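3. Collecting Demonstrations of Soft-Object Handling

3.1 Purpose and scope

The Kastley collection was set up to supply examples of a multi-fingered hand working with soft goods. Earlier sets available to our group were made up mostly of rigid items such as blocks, cups and tools, and policies trained on them did poorly when an item bent, folded or slid over itself. We therefore chose to gather a smaller set of examples in which almost every item changes shape when it is touched. This section describes how the examples were gathered, how they were checked and how they were prepared for training. The training procedure itself is described in Section 4.

The work was carried out in the Canton room, a furnished space that is also used for meetings and for other studies. The furniture was left in its ordinary arrangement, and items in the background were allowed to change between sessions. We considered hanging a plain backdrop and decided against it, as the policy is expected to work in rooms of this kind. The effect of background changes on the learned policy is examined separately in Section 5.2.

3.2 Items and tasks

Items were drawn from a household goods list prepared for the project. The list covers cords, straps, belts, knitwear, cloth bags and thin plastic packaging. Each item was assigned to one of 3 task groups: reach and touch, grasp and lift, and rearrange. An item could appear in more than one group. A braided strap, for example, is easy to reach but difficult to rearrange, and the examples from one group are of little use to the other unless both are labeled in the same way.

Operators were given a short written instruction for each attempt, such as "lift the knitwear and hold it clear of the table." The instruction did not say where the fingers should be placed. We wanted the examples to contain the range of grasps that different people choose, including grasps that are awkward but still succeed. A first round of sessions, in which the instruction did name a grasp, produced very uniform motion and was left out of the final set.

3.3 Recording

Each attempt was recorded by a small camera mounted close to the hand, together with the joint positions of the fingers and the commands sent to them. The recording began before the first movement and ended when the operator pressed a foot switch. Joint positions and commands were stored at a fixed rate by the Singhal logger and matched to the camera images by time stamp. No images were rotated or cropped at this stage. The camera view may therefore show the room upside down, depending on how the camera is mounted, and this orientation was kept through to the training stage.

The close camera position has a clear benefit for soft items. The surface pattern of a weave or knit remains visible at short range, and small changes in that pattern show where the material is being stretched or pushed. The cost is that the fingers hide a large part of the item during a grasp. Figure 3 gives one view for each of two kinds of item.

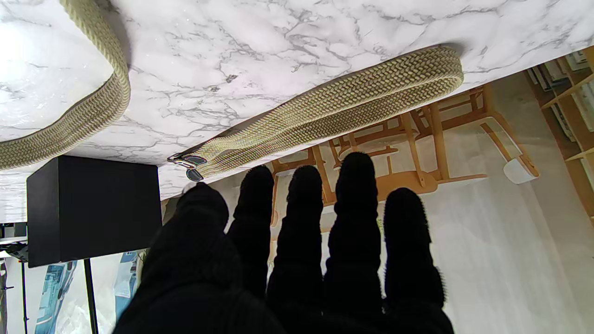
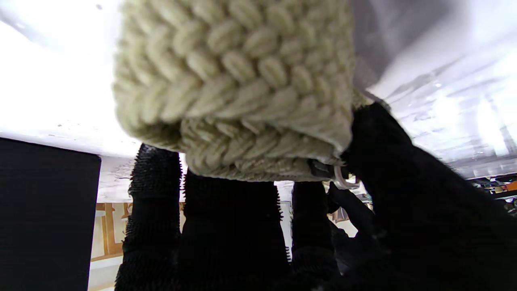 Figure 3. Views from the hand-mounted camera. First view: the fingertips close to a braided cord and its metal clasp at the edge of a marble tabletop. Second view: black fingers pressed against the underside of a cream knitted item.

Bright surfaces were a recurring difficulty. Where light fell directly on a pale surface, the camera lost detail, and the outline of a pale item could no longer be separated reliably from what lay behind it. We did not correct the exposure after recording. Annotators were instead asked to mark the affected images, and the mark was stored with the example so that such images could be included or left out when a training set was built.

3.4 Operators and sessions

Operators controlled the hand through a sensing glove. Before contributing to the collection, each operator completed a practice period with items that were not on the project list. Practice attempts were recorded in the same format but stored apart from the main set. Sessions were limited in length, and operators were free to stop at any time. The order of items was drawn at random at the start of each session, with the single restriction that the same item could not come up twice in a row.

Between attempts the item was picked up by hand and put back without any effort to restore its earlier shape. Cords were dropped and knitwear was laid down folded or open as it came. This was slower to annotate than a fixed starting layout would have been, but a policy trained on fixed layouts in our early trials tended to repeat one motion regardless of where the item lay.

3.5 Checking and annotation

The full collection contained 309 attempts. All were reviewed with the Vullell annotation tool, in which the camera images and finger positions are played back together. Nine attempts were removed for gaps in the joint record, which left 300 for use. Failed attempts were kept and labeled as failures. A failure in this collection means that the instruction had not been met when the foot switch was pressed, even if the item had been held correctly for part of the attempt.

Annotators marked first contact, the start of a stable hold where there was one, and release. First contact proved to be the hardest of these to agree on. With a loose strap or a thick knit, the outer fibers may be touched well before the item itself begins to move, and the moment is often hidden behind a finger. Where two annotators placed first contact at different points, both marks were retained and the interval between them was passed to the training stage as uncertain - it was neither averaged nor settled by a third reading.

3.6 Division of the set

Of the usable attempts, 200 were assigned to training and the remainder to validation and testing. The division was made by item, so that no item used in training appears in the test portion. Items of the same type may appear on both sides. A policy tested on a knitted item has therefore been trained on other knitwear, and the results in Section 5 should be read with this in mind. A second division, in which a whole type of item is withheld from training, was prepared in March and is used only for the comparison in Section 5.4.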